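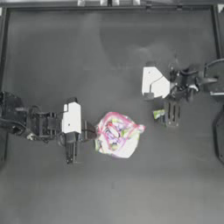
Two arms, one zip-top bag, at our bench in Cornen.

Can a machine pack a snack bag yet? I've been asking myself that since April, and I'd love some company while I find out!

I run the chores study at Vadinero, and I'm looking for people to sit at the controls and guide a pair of robot arms through small household jobs. Mostly bagging candy at the moment (yes, really). You don't need to know a thing about robots. Patience helps, and so do steady hands.
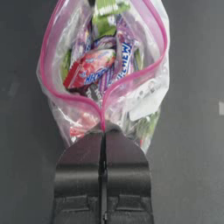 Soft plastic is the part I worry about. A bag folds and slides and never sits the same way twice, and Hi-Chews come in slippery little wrappers. My own guess is that we're a long way from a machine I'd trust with the school lunches, but I'd be happy to be wrong.

Sessions run 60 minutes and I'm asking everyone to do 2 of them. You'll get $385 once both are finished. Wear whatever you like, but leave dangly bracelets at home.

To sign up, drop a note at the Vadinero front desk, room 1508, by November 29, 2023. Tell me which chore you hate most!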